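Stamo hand gripper: fingertip slip fault — frequently asked questions

Last updated 2024-09-09

Which units are affected?

All Stamo hand grippers built or refitted with the Skovby fingertip adhesive. The adhesive can be identified from the refit sheet in the carry case. If the sheet is missing, send the serial number to the support desk and we will look it up. Units with mechanically pinned tips are not affected and need no action.

What is the fault?

Under side load the fingertip can rotate on the segment beneath it. The rotation is small at first and is easy to miss by eye. The tip does not come off at this stage, but the contact face no longer sits square to its opposite number, and the recorded finger opening stops matching the true gap between the tips. Thin items are dropped or picked up at an angle. On thicker items the error is mostly hidden by the compliance of the tip.

How was it found?

A routine comparison of two recording sets made at Wetine with the same gripper. The first set held 2,245 picks and passed. In the second, of 1,794 picks, 873 failed the closure check. The operators had noted nothing unusual. The gripper was stripped and the left tip was found to have turned on its seat. The cause was traced to adhesive that had not cured fully before the unit went into use.

Is it a safety matter?

A low one, but yes. A turned tip leaves a narrow step between tip and segment which can pinch skin when the gripper is closed by hand. One operator reported a pinched finger, with no broken skin. A tip that comes away completely is also a choking hazard and should be retrieved at once in any place where children or animals may be present.

Do not run the gripper, or an arm fitted with the same fingers, with a tip missing. The bare segment has hard edges.

How do I check my gripper?

Work on a flat, pale table with good light. Clear enough space to rest both hands.

Switch off the recording unit and disconnect the cable.
Open the fingers fully.
Hold one finger by its housing and turn the tip gently between thumb and forefinger. Do not use pliers.
Repeat on the other finger.
Close the fingers slowly on a sheet of plain paper and pull the sheet. It should drag evenly across the full width of the tips.

Any movement you can feel is a fail. A sheet that swings to one side as you pull it is also a fail, even if both tips feel solid.

The tips feel solid but my closure readings are wrong. Is this the same fault?

Probably not. Run the zero routine first. If the reading is still out by the same amount at every opening, the encoder offset has been lost, and you should follow the calibration note in the handbook. The tip fault gives an error that changes with load — small on a light grip, larger on a firm one.

Can I glue the tip back myself?

No. The seat has to be cleaned and the tip set in a jig. Tips glued by hand have failed again in every case returned to us, and two of those units needed a new segment as well. Household superglue attacks the tip material.

What happens when I send a unit in?

The tips are removed, the seats cleaned, and pinned tips fitted. The unit is then closed 15 times against a test block and the reading compared at each closure. A printed result comes back in the case. There is no charge, whether or not the unit is under warranty. Please keep your own cable and do not send it with the gripper.

What should I do with recordings already made?

Keep them, but mark them. The camera data is unaffected. Finger opening values should be treated as unreliable from the last date on which the gripper passed a check. If no check was logged, treat the whole set as unreliable. The Cù viewer can flag a session without changing the files: open the session, choose Properties, and set the grip field to "unverified". Do not try to correct the values with a fixed offset.

Can I go on using the gripper while I wait?

If both tips pass the check, yes, provided that it is repeated at the start of each session and the result logged. If either tip fails, stop. Label the unit and put it back in its case so that it is not picked up by someone else.

When will the adhesive tips be withdrawn?

They are no longer fitted. Stock held by resellers is being recalled and should be cleared by December. If you are offered adhesive tips as spares after that, please tell us where.

I have a question that is not answered here.

Write to the support desk with the serial number and the result of the paper check. Comments left on this page are read, but are not answered individually. 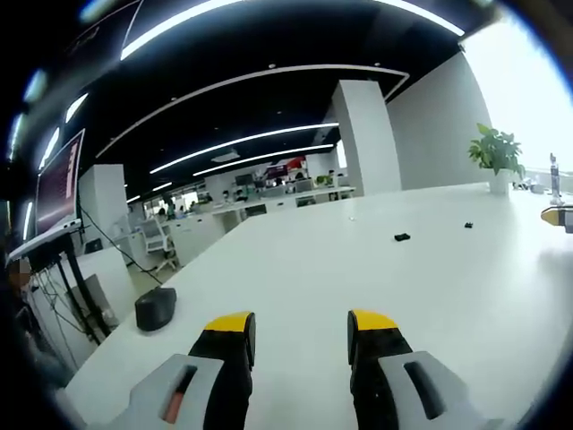

Vinh Hoàng
The paper check found one of ours that I would have passed by feel. Both tips seemed tight, but the sheet swung left on every pull. Could you say what weight of paper you use? Ordinary printer paper tore twice before I had an answer, and a thicker card seemed to hide the problem. It would also help to have the check in the handbook, next to the zero routine.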